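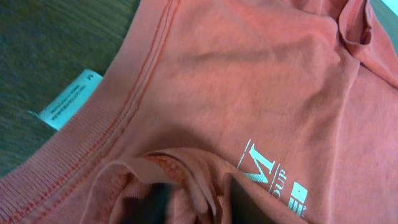 The clothing program has now finished its second period under the Loradora grant, and the sorting, washing and folding side of it is running every week at the Tai building. Most of what comes in is everyday wear in reasonable shape. T-shirts are the largest group by a long way, and they are also the slowest to size, as the label has to be found before anything else can happen. On the coral one with the ribbed collar it sticks out beside the neck seam with an M near one end, and a shirt like that goes straight to the medium shelf. Many others have had the label cut off or washed blank and must be measured.

Intake and output

We received 605 garments in the period. Of these, 474 were sorted, washed, folded and passed on to families through the Skidside counter. The target in the agreement was 400, so we are ahead on that line. The remainder is either still in the back room waiting for the right season, or was sent to rags.

Intake was uneven. Almost nothing arrived in the first weeks and then a large load came in November, when two schools held collections close together. We had asked them to space these out and will ask again. The November load took until the end of the period to clear and is the main reason the winter shelf was late going up.

Children's sizes are still short. Adult medium and large are well covered and we have stopped asking for them in the newsletter.

Washing

Everything is washed on arrival, whatever the donor tells us. The second-hand dryer bought from the equipment line works but takes longer than the old one did on heavy cotton. Jumpers are dried flat on racks in the hall, and this limits us to two loads of knitwear a day. We looked at a third rack and there is no room for it while the hall is being used for the lunch program.

Lint on dark garments was a problem early on. Darks are now washed separately and it has mostly gone away.

Printed shirts are turned inside out. A faded logo does not stop a shirt from going out. Cracked or peeling prints are put aside, and so is anything with a workplace name and a person's name on it.

Folding and stacking

The folding method was changed partway through the period. Before, each table folded its own way and the piles had to be redone at the counter. Everything is now folded to one width, with the fold facing the front of the shelf and the larger pieces at the bottom of the pile. Smaller piles are easier to carry and they do not lean. Finished pieces go to the back of the table against the wall, which leaves the front clear for the next garment. It is a small change but the counter staff at Skidside have noticed it, and the refolding has stopped.

The wooden tables have been kept. We had budgeted for new tops and decided against it, as the old ones are smooth and wipe down well. The money has been moved to shelving, with approval.

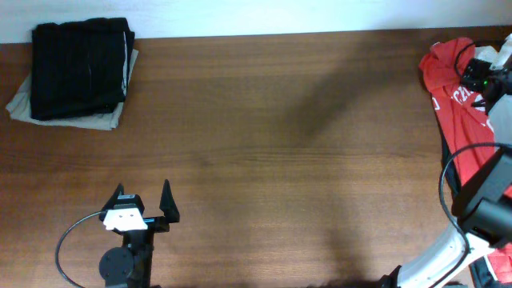 Spending

The wages line is on budget. Laundry supplies are over, by a small amount, due to the November load. Transport is under, as the van run to Skidside was cut from twice a week to once after the first month. A full statement is attached separately in the format you sent us.

We bought 45 stackable bins from Flulent for sorting by size. The first delivery was the wrong depth for our shelves and was exchanged at no charge, but the exchange cost us three weeks. The bins are now in use and labelled on the short side.

Problems and changes

The size tags on the shelves fall off in humid weather. We have tried two kinds of tape. Next period we will use clip-on holders.

Sorting by colour was tried at the request of the counter and dropped. It made the shelves look better, though people come in looking for a size, and they were having to search every pile to find one.

The back room light over the second table is still poor in the late afternoon. Stains were missed on pale garments and nine pieces came back from the counter to be washed again. The building manager at Tai has been told and a new fitting is on order. Until it is in, pale items are checked in the morning.

Next period

The winter shelf will stay up until stock runs down. We plan to hold one collection for children's clothing only, in sizes up to 12, and to set a date for it with both schools well ahead. We would also like to add a half day of paid sorting time during the weeks after a collection — the cost can be met from the transport saving, and a revised budget line is included for your approval.

The measuring guide for garments without labels is in draft. It will be put up on the wall at each table when the last of the children's sizes have been added.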